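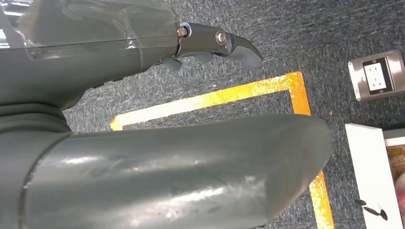 Figure 2. Satin and matte gray housings, a clear plastic shell, and exposed hardware at the hinge. Small scuffs and dark specks are visible low on the large rounded cylinder.

3.2 Reading wear from surface finish

The Stoltex scoring sheet asks a rater to judge the condition of a part from a single photograph, using gloss, color and visible marks. We doubt that it can carry the weight put on it. Gloss is the weakest of the three. In Figure 2 the area under the clear shell looks glossy and slightly hazy, and the sheet would have us enter "haze" as a fault in the surface. But the bright white reflections come from the shell, which lies between the viewer and the gray part underneath. A rater who scores the haze is scoring the cover, the lighting, or both, and the sheet has no box for saying which.

Marks on the surface are a better starting point, though less useful than the sheet assumes. A scuff and a dark speck are entered on the same line, under "abrasion." A scuff may well be abrasion. A speck may be dirt, a flaw in the coating, or a shallow pit, and a photograph of this kind will rarely settle the matter. Wiping the part would. We could find no step in the Stoltex instructions that calls for a cloth before scoring, and the older Prekero sheet, from which most of the wording is taken, is silent on it as well.

Color is the third cue, and the hardware shows how quickly it leads to claims about material. The hex nut in Figure 2 is brass-colored. That is as far as we are willing to go: plated steel can look much the same, and the two wear in different ways. The washer around the silver-headed pivot screw has an orange tint, which a hurried rater could put down as rust. It could equally be the color of the washer. All three of our raters were told to write down the color and leave the material blank unless they had handled the part, and two of them said this was the only rule they found easy to keep.

Shading adds a further problem on curved parts. The rounded end of the cylinder is darker where it turns away, and the ribbed collar beside it is darker still. Neither should be read as staining without a second view under different light - a modest request, but one that rules out a good share of the ratings in the Prekero archive. We have kept those ratings in the tables of the next section, marked as uncertain, and draw no trend from them.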